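Products > Fastener stock list > Read me

Tosteo stock list for threaded rod, anchors and clamps – read me first

This file explains the stock list of Tosteo, which is kept at our warehouse in Jernutholm. The list has 527 lines. One line is one article in one size and one finish, so the same rod in plain and in galvanized steel takes two lines. It is meant for buyers who want to load our articles in their own purchasing system, and also for our counter staff.

The list is a text file with columns separated by semicolons. We do not use commas for this, as many article names already contain a comma. The first row holds the column names.

Columns

article_no – our own number, always nine characters. Please keep it as text. If your spreadsheet program reads it as a number, the zeros at the front will disappear and the order cannot be matched.

group – rod, anchor, clamp, bracket or sundry.

thread – metric sizes are written as M8, M10 and so on. Inch sizes are written with the fraction, for example 3/8-16. Articles without a thread have a dash.

length_mm – full length in millimetres. For anchors it is the length of the bolt without the nut. In the old list it was with the nut for some articles, and this caused wrong orders.

finish – plain, zinc, hot dip or stainless. The colour of the zinc (clear or yellow) is not given. Ask us if it matters for your job.

pack – number of pieces in one box. We do not open boxes of anchors. Rod is sold by the piece, and the value is then 1.

supplier – a short code. BAP means Baptiste, BEV means Bevura. If the field is blank, the article is cut or bent in our own shop.

note – free text, mostly written at the counter. It was not edited, and you will find abbreviations there.
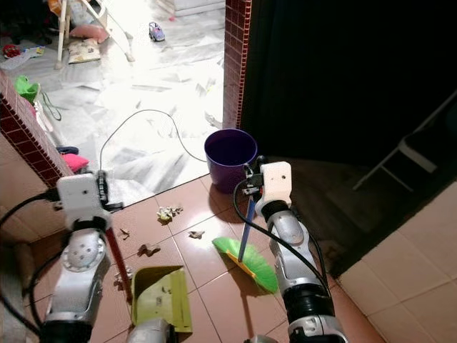 Rod that is cut to your length is not in the list. We cut from the three metre bar, and the tolerance is plus or minus 2 mm. Both ends are deburred, but we do not chamfer them unless it is written on the order. The shortest piece we can cut safely is 40 mm. For stainless rod please allow one more working day, as the saw blade has to be changed.

What has changed in the June version

193 lines from Bevura were added, nearly all of them pipe clamps with rubber lining. The clamp range is given in the note column as smallest and largest outside diameter of the pipe. We know it should have its own column, and it will get one in the next version.

The group "hanger" was removed. Its articles are now under bracket or clamp, and the article numbers stay the same. If your system filters on the word hanger, it will now find nothing.

Hot dip rod in M8 from Baptiste is no longer stocked. Nuts for hot dip rod must be tapped oversize, and we had too many returns where a standard zinc nut was ordered with it. In M10 and larger we still carry both the rod and the right nut, and the article number of the nut is in the note of the rod.

Known problems

– Weight is missing. We tried to calculate it from length and thread, but for anchors the result was not good enough for freight.
– A few inch sizes show the length rounded to the nearest millimetre. Use the inch value in the note if there is one.
– "SS" in older notes can mean A2 or A4 stainless. Newer notes say which. For outdoor work near salt water do not rely on the note, ask for the certificate.
– Load values are not part of this list and will not be. They depend on the base material, the edge distance and the depth, so please take them from the data sheet of the manufacturer.

Prices

The list has no prices. Registered customers receive a separate file with two columns, article_no and net price, which can be joined to this one. Prices are for a full box.

Use of the file

You may copy the list into your own system and change the column names as you like. Please do not publish it under another name. When you report an error, send the article number and the value you think is correct. A photo of the box label helps us a lot, especially for anchors.

The list is maintained by Estela Paredes at the Jernutholm counter. Corrections that arrive before 3 p.m. are normally entered the same day, but the file for download is replaced only when a new version is ready.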